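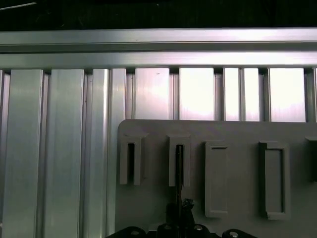
Clinon Palco 22: a caixa de som para quem ouve country em casa

Passei seis semanas com a Clinon Palco 22 na sala, quase sempre a tocar country e americana. É uma coluna portátil de gama média, vendida a 190 euros, e a marca apresenta-a como boa para voz e guitarra acústica. Foi por isso que a quis experimentar.

Som

A voz é o ponto forte. Em discos gravados com poucos instrumentos, a cantora fica bem à frente e percebem-se as respirações entre versos. A guitarra de cordas de aço tem corpo e o ataque da palheta ouve-se sem ficar áspero. O banjo já é mais difícil: a partir de três quartos do volume começa a cansar, e tive de baixar os agudos dois pontos na aplicação.

Os graves chegam para um contrabaixo, mas num tema com bateria pesada e baixo elétrico perdem definição. Quem ouve sobretudo country-pop recente, com produção cheia, vai notar. Na mesma prateleira tinha uma Schwaiger mais antiga, maior e sem bateria, que continua a fazer isso melhor.

O disco ao vivo que mais usei foi o dos Wovent, gravado no pavilhão de Bindville. Tem muito público, palmas fora de tempo e um pedal steel que entra e sai. A Palco 22 separa bem o steel das vozes de fundo — coisa que não esperava a este preço. O público é que soa um pouco achatado, como se estivesse todo à mesma distância.

Utilização

O emparelhamento por Bluetooth foi rápido com o telemóvel e mais lento com o portátil, que por duas vezes não encontrou a coluna à primeira. Há entrada auxiliar de 3,5 mm, que usei com o gira-discos através do pré-amplificador. Não há entrada ótica, pelo que quem quiser ligá-la à televisão fica limitado ao Bluetooth ou ao cabo auxiliar.

Os botões ficam em cima e são todos do mesmo tamanho. Às escuras enganei-me várias vezes entre a pausa e o volume. A aplicação tem equalizador de cinco bandas e uma predefinição chamada Acústico, que é a que deixei ligada. As outras predefinições mexem demasiado nos médios.

Bateria

A volume moderado consegui cerca de 22 horas, menos do que eu queria mas suficiente para um fim de semana fora. A carga completa faz-se por USB-C e demora uma tarde. Quando chega ao fim, avisa com um sinal sonoro por cima da música, bastante alto, e não encontrei forma de o desligar.

No exterior

Levei-a para um almoço no quintal, numa quinta-feira, com a família toda a falar ao mesmo tempo. Encheu bem o espaço junto à mesa. Mais longe, perto do muro, as letras já não se percebiam. Para dançar, eu juntaria uma segunda unidade, e aí a conta sobe bastante.

Vale a pena?

Para ouvir cantautores, bluegrass calmo e discos ao vivo numa divisão normal, sim. Por 190 euros gostava de ter botões diferentes e um aviso de bateria mais discreto. Para festas ou para quem gosta de graves fortes, procuraria outra coisa — ou esperaria por uma promoção da Schwaiger.

Nota: 7 em 10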